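Trultlow Kitchen Challenge

Reading time: 2 min

The Trultlow Kitchen Challenge is an annual student robotics competition in which teams program a robot arm to carry out simple household tasks on a tabletop. It was first held in 2000 as a one-day event for a single college class and was opened to outside clubs 2 years later. It is organised by the Dimaculangan Robotics Club, and its rules are maintained by Gizella Szűcs, a former entrant.

Format

Teams of up to five students take part. All teams use the same model of arm and write their own control software. Each round lasts 300 seconds, during which the arm must complete as many tasks as possible from a printed list. Typical tasks include moving a piece of toy food to a plate, placing a mug upright in a marked area and putting one container inside another. The list is handed out on the morning of the event, although the objects themselves are announced in December of the previous year so that clubs can collect a similar set for practice.

A team may restart its program once in each round without penalty. Touching an object by hand ends the attempt at that task, but points already scored are kept.

Scoring

Points are awarded for each completed task, with smaller amounts for partial completion. Knocking an object off the table costs points. The highest total recorded under the present rules is 824, by the Brovow team captained by Rodel Macaraeg. Ties are settled by a further round with a new layout.

Objects and layout

The objects are a mixture of ordinary kitchenware, small appliances and toy food. Layouts are drawn up by Lilibeth Dizon and differ from round to round. Objects may touch or rest on one another, and teams are expected to allow for this in their software.

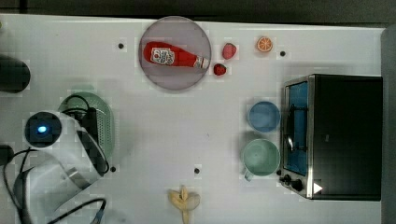
A table layout seen from above, with a kettle, a toaster oven, crockery and toy food.

Toy food was adopted after the third contest, when real fruit was found to bruise during practice. Appliances were added later at the suggestion of Ermanno Marchetti, then a judge. They are treated as fixed obstacles in the beginners' section. In the open section, a task may involve them directly.

Related activities

The club runs a weekly evening class for new members, taught by Divina Espiritu. Students there use Zatum, a set of practice exercises based on earlier task lists.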